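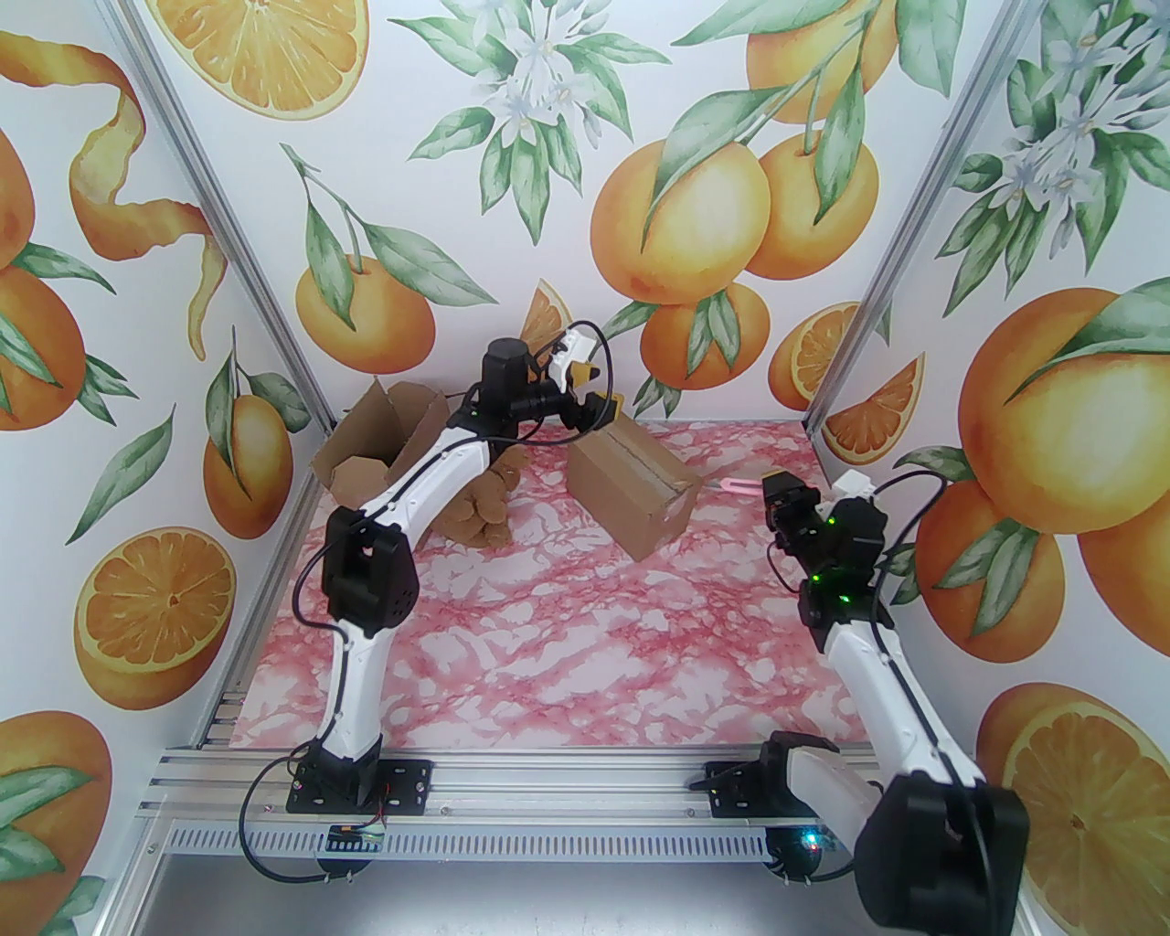
Figure 11. Display corner with printed wall panels and marbled floor sheet. Open box at the back left, teddy bear in front of it, sealed box near the middle.

4.3 Packing the toys away

These steps cover the Forndale display corner once the floor sheet and the orange-print panels are up (see 4.1 and 4.2). Allow 40 minutes the first time.

1. Clear the floor sheet of tape scraps and backing paper. Lift the sheet only if something has gone under it.

2. Set the open box at the back left with all flaps folded outward. Leave a hand's width between the box and the wall print - flaps that rub will lift the ink.

3. Lay the teddy bear on its side in the box first, then fill in with small items. Plush toys can be pressed down. Hard plastic cannot.

4. Fold the short flaps, then the long flaps. Run one strip of tape along the center seam and 17 cm down each end.

5. Write the contents and the panel set on one short side of the box. Use the names on the packing list, page 23.

6. Stand sealed boxes flat along the back wall, heaviest first.

Note: Small translucent pieces are hard to pick out against the pink and white marbling. Check the whole floor by hand before taping the last box.

Note: The Gurnau floor sheet is smoother than the Nagano one and boxes slide on it. Lift them into place.

CAUTION: Do not cut tape on the floor sheet. A blade will go through the printed layer, and cut sheets are not covered for replacement.

CAUTION: Do not lean boxes against the side panels. The panels are held at the rear corner posts and will bow.

Replacement sheets and panels are ordered from Natalia Lozano in the parts office. Give the panel set and the print name.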